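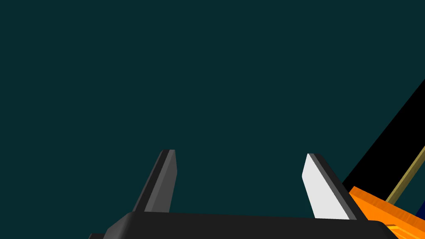 How often should the gripper fingers be checked for alignment?

Once every 100 hours of running time, and again any time you change the fingers, bump the arm, or load a new tool model into the simulator. On most Tarach cells that comes out to one check every couple of weeks.

4. Aligning the fingers in Tiltano

This section covers the parallel gripper on the Tarach cell and its matching model in Tiltano. You do the check in simulation first and then on the real arm. It's a great way to learn the gripper, because you can open and close it as many times as you like and look at it from right behind the palm while it moves!

Have these ready before you start:
The Penner finger gauge (the long one, with the flat handle)
A 2.5 mm hex key
A lint-free cloth
The cell log, open to a fresh page

4.1 Check the model

1. Start Tiltano and open the cell file. Wait for the status light in the corner of the window to turn green.

2. Choose View, then Wrist. The wrist view looks over the palm housing toward the fingertips. Both fingers should be in view for the whole stroke.

3. Choose Jog, then Gripper, and type 100 in the opening box. Press Enter. The number is a percent of full stroke, so this opens the fingers all the way.

4. Compare the tips. They should sit level with each other when measured against the palm, even if the wrist is tilted in the view.

5. Close the gripper slowly with the slider. Both fingers should start moving together and stop together. If one lags, go to 4.3.

Note: One finger often looks much brighter than its partner. The simulator lights each face by its angle, so a pale finger and a gray one can be the same part with the same material. Turn on Flat Shading if you find it hard to judge the edges.

Note: You don't have to clear the other objects out of the cell file to run this check. Just make sure nothing is between the fingers when you close them, or the model will stop on contact and the reading will be wrong.

4.2 Check the real gripper

CAUTION: Put the cell in Manual and keep the enable switch in your hand. The gripper can close at full force even when the arm is standing still.

6. Jog the arm to the service position. Leave at least a hand's width between the palm housing and anything on the table.

7. Wipe both fingers from base to tip. Dust on the inner faces will throw off the gauge, and there's always more of it than you'd think.

8. Open the gripper to 100 and slide the gauge between the fingers until it rests on the palm. Don't push.

9. Read the gauge at the tips. A good reading is 104, and anything within 2 either side of that is fine. Write it in the log.

10. Take the gauge out, close the gripper, and open it again. Repeat the reading. The two readings should match — if they don't, check the finger screws before you adjust anything.

4.3 Adjust a finger

11. Switch off gripper power at the Dudetti box. Wait for the lamp to go out.

12. Loosen both screws at the base of the finger by half a turn. Only half! The finger needs to slide, and a loose one will rock and give you a different reading every time.

13. Move the finger until it meets the mark on the gauge, then tighten the screws a little at a time, going back and forth between them.

14. Restore power and repeat steps 8 to 10.

15. In Tiltano, open Tool, then Offsets, and enter the new reading. Save the cell file under the same name.

CAUTION: Don't run a stored program until the new offset is saved. The simulator and the arm will disagree about where the tips are, and the first pick will come in low or off to one side.

If the reading won't settle after two tries, stop there and write to Manon Gagnon at the service desk with both readings and a copy of the cell file. Worn finger bases are the usual cause, and new ones go on in a few minutes (see 4.6).

4.4 Setting the closing force

Do this only after the alignment check has passed.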